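Category: Guides > Open Day Kit > Simulator station

5. Setting up the simulator station for visitors

The simulator station lets visitors drive the Cusia home robot through a rendered room on a screen. Allow 5 minutes per visitor. Set the station up before the doors open and leave it running between groups.

5.1 Before the doors open

1. Place the screen where a standing group can see it. Keep the cable behind the table.
2. Turn on the computer and wait for the Cusia start page.
3. Open the room list and choose Room 107 (living room).
4. Select Visitor Mode. This locks the room editor and limits the driving speed.
5. Press Reset View. The view moves to the start point beside the potted plant and the dark cabinet.
6. Check the start view against the picture at the end of this section. The rug should be at the lower left, with open floor to the right.

Note: If the view opens somewhere else, press Reset View again. If that does not help, close the room and load it from the list. Do not save when asked.

5.2 Running a turn

1. Hand the controller to the visitor and point out the stop button.
2. Ask the visitor to drive out over the open floor first - it is the easiest part of the room.
3. When they are comfortable, let them turn back toward the rug and the plant.
4. At the end of the turn, take the controller back and press Reset View.

Caution: Fast turning on a large screen can make some people feel dizzy. Stop the turn if a visitor asks, and offer a seat.

Caution: Do not connect the controller to the real robot during visiting hours. The demonstration robot has its own controller and its own operator.

5.3 If the picture freezes

1. Wait ten seconds.
2. Press Stop, then Reset View.
3. If the screen shows code 558, the room file did not load fully. Restart the computer and begin again at step 2 of section 5.1.

Write down any other code and pass it to Farah Halim at the Benport desk.

Last updated: Sunday, December 5, 2021

Related guides
Demonstration robot: floor layout and barriers
Group visits at the Lidesau site
Packing the kit for January
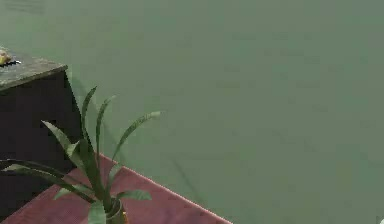
Room 107, start view in Visitor Mode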